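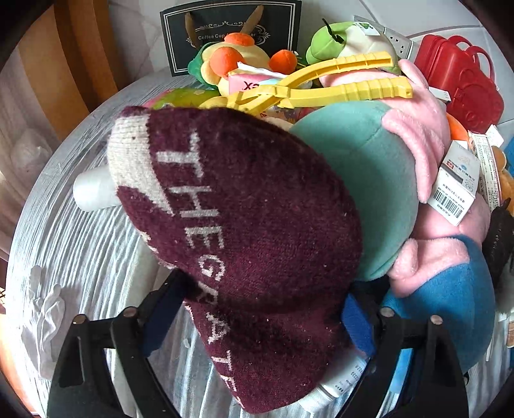
Caderno da oficina -- sala Prindau, maio, 14h20

Assunto: triagem do lote 27 (brinquedos e artigos diversos).

Iniciou-se a triagem na mesa redonda, previamente forrada com a película plástica. O conteúdo foi disposto num único monte, conforme o procedimento em vigor.

Boné de malha, bordô, com letras brancas em malha: registado sob o n.º 3357, categoria vestuário. Apresenta pequenos fiapos brancos em toda a superfície bordô. Passar o rolo adesivo antes de embalar; não lavar.

Peluches: mantêm-se juntos até à verificação das costuras. A peça verde-azulada com membros cor-de-rosa segue primeiro, por ser volumosa. Conferir a etiqueta verde da peça branca, junto à cabeça verde tipo sapo.

Moldes amarelos para bolas de neve: categoria exterior, caixa Cuvovell. O estojo vermelho com pega fica fechado até haver inventário do interior.

Caixas brancas impressas: ler o código de barras e lançar na folha 510. O saco de papel preto com asa de corda pode ser reutilizado.

Grażyna Kwiatkowski solicita que o vestuário passe a ser separado antes dos brinquedos -- proposta a apreciar com a Drirnance.

Pendente: etiquetas novas para a prateleira 7.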